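示教(机器人)

示教,英文一般叫 teaching by demonstration,说白了就是人把一件事做给机器人看,或者干脆带着它做一遍,让它照着学。我写这个词条的时候翻了不少笔记,发现大家嘴里的“示教”其实是好几样东西,所以先分开讲吧!

拖动示教
最老实的一种:手握住机械臂,推着它走,关节里的编码器把一路上的角度记下来。我最早在 Grolex 的车间里学的就是这个,点位一个一个存,一条涂胶轨迹存了60个点,存到手酸。好处是直观,坏处是人的手挡在旁边,相机拍到的画面和机器人以后自己干活时看到的不一样。

遥操作
人不碰机器人,用手柄、主从臂或者动捕手套在另一头控制。Widus 的主从臂我用过一阵子,延迟一大,人就会不自觉地放慢,录下来的动作也跟着一顿一顿的(后来训练出来的策略也这样,学得真像)。Bilal Nseir 跟我争过这件事,他觉得慢一点反而好学,我到现在也没被说服。

徒手示范
连机器人都省了,人戴着头部相机,用自己的两只手做家务,再想办法把手的动作换算到夹爪上。开冰箱、拉抽屉这类活儿特别适合这么录,因为门有门轴、抽屉有滑轨,运动本身就受约束,换算起来没那么离谱。Nabil Abou Jaoude 在 Abu Hammour 整理过一批这样的数据,共503段,他的习惯是每段只做一件事,几乎不剪。

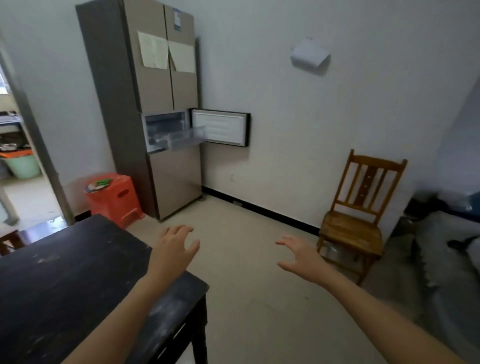

换算这一步才是麻烦的地方。人有五根手指,很多夹爪只有两根,拇指和食指的间距可以当作开合量,其余手指基本就丢掉了。手腕朝向也得重新算,我一般先滤波再算,顺序反过来抖得厉害。另外,示范的人最好开工前先把双手伸到镜头里停一下,手部检测好找起点,我用的是3秒,Grirbridge 的流程写的是10秒,我嫌长。

常见毛病
头转得太快,手跑出视野;光顾着看抽屉,另一只手在干什么没录到;还有人做熟了爱抄近路,门没开到位就去拉抽屉,机器人学了去就会卡住。碰到这种片段我都直接删,修补的时间够再录一遍了。

相关词条:模仿学习、主从控制、手部姿态估计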